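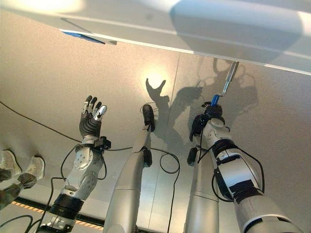
Section 4. Running the Overhead Reach Demonstration

This section covers the visitor demonstration on the Kanar two-arm robot. It assumes the robot is bolted down, powered and calibrated as described in Section 3. If you are showing the robot at an open day, read the whole section before the doors open.

4.1 Before visitors arrive

1. Check that the yellow-and-black floor tape is complete on all sides. Replace any piece that is lifting.
2. Walk the cable runs. Each cable needs enough slack for the arm to reach full height, but no loop should hang where the other arm can catch it.
3. Tighten the clamp that holds the metal rod under the panel. The rod should not turn when you twist it by hand.
4. Load the program Odora Reach from the control screen. The version line should read 1,689 or higher.
5. Run one full cycle at low speed with the area clear.

Note: On the Nisden hand, the fingers open fully at start-up. Wait for this to finish before you press Run. The hand will not accept commands while it is opening.

4.2 During the demonstration

1. Ask visitors to stand outside the tape. One operator stays at the stop button the whole time.
2. Press Run. The hand arm rises first and holds with the palm facing forward.
3. The gripper arm moves up to the lower end of the rod and closes. Allow 4 seconds for the grip check.
4. When the screen shows Grip OK, you can talk to the group. The arms hold position until you press Next.
5. Press Next to open the gripper and lower both arms.

Caution: Do not step over the tape while the arms are raised, even when they are still. Holding position is not the same as stopped. Press Stop and wait for the red light before you go in.

Note: Children often want to see the hand up close. Use the spare Kouris hand on the display table for this – it has no power supply and can be passed around.

4.3 If the grip check fails

Code 682 means the gripper closed but did not feel the rod. Press Back, let the arm lower, and look at the clamp. In most cases the rod has shifted a little. Straighten it and run the cycle again at low speed before you continue with the group.

If the code comes back, end the demonstration and follow the calibration steps in Section 3. Do not hold the rod in place by hand.

4.4 Between groups

Lower both arms and press Pause. Feel the outside of each wrist cover. If one is too warm to keep your hand on, leave the robot paused until it cools. The cycle counter is on the Service page. Reset it in the morning, and check the gripper pads for wear after every 200 cycles.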